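3.2 Table contents and layout

Short section, mostly so others can repeat the layout. Table is white, no cloth. Items are ordinary kitchen things plus some toy food, put down by hand with no plan and left where they landed. Medeiros laid out the first half of the layouts, Pangaribuan the rest. Same tabletop for all of them.
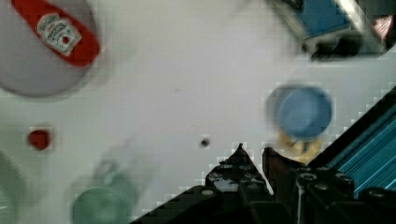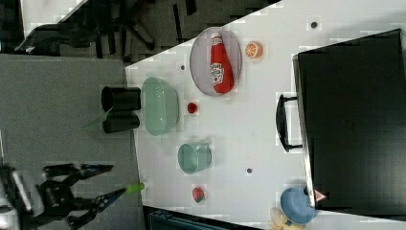
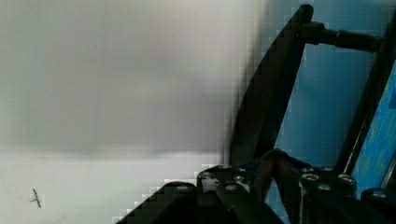
Figure 2. The white tabletop, three views from one session.

Items were grouped by what a person would normally do with them after a meal, not by shape or color. Dishes go together. Condiments go together, toy food goes in a bowl. Anything left over is "other" and we did not try to be clever about it. Earlier work at Esolmont sorted by material instead and we tried that for 2 weeks – dropped it, the raters kept asking if a cup counted as plastic or as a cup.

Condiment on a dish is the case we cared about most. A ketchup bottle lying on a plate is untidy to nearly everyone, but raters split on what to fix first. One camp clears the bottle and then deals with the plate. The other wants the plate dealt with as is, bottle and all. Both were accepted as correct. Toy food sitting near a plate is harder still, some raters read it as served and not to be touched. We kept those answers in but coded them seperately (see Table 4).

Mugs on their side counted as out of place wherever they were. Bowls did not, unless something was leaning on them or they were leaning on something. This rule came late, in December, and the older layouts were recoded by hand. Expect a few misses.

Total of 2,000 judgments collected over 700 layouts. Of those layouts 599 were kept. The dropped ones were mostly duplicates, where two people had put things down nearly the same way on different days. A handful had no agreement at all between raters and were no use for the ordering task.

Raters worked from the Drivlow form, one page, free text at the bottom. The free text was better than the tick boxes. Several wrote that a big item at one side of a table makes the whole table feel messy even when the small stuff is lined up – size seems to count for more than number. The Nemolside list has no field for size so we added one, small / medium / large, judged by eye. Leite's categories were kept for everything else.

One thing we did not control is how much bare table was left. Layouts with a wide clear area got rated tidier then crowded ones with the same items on them. Effect is small but it's there in both halves of the data. We come back to it in Section 5.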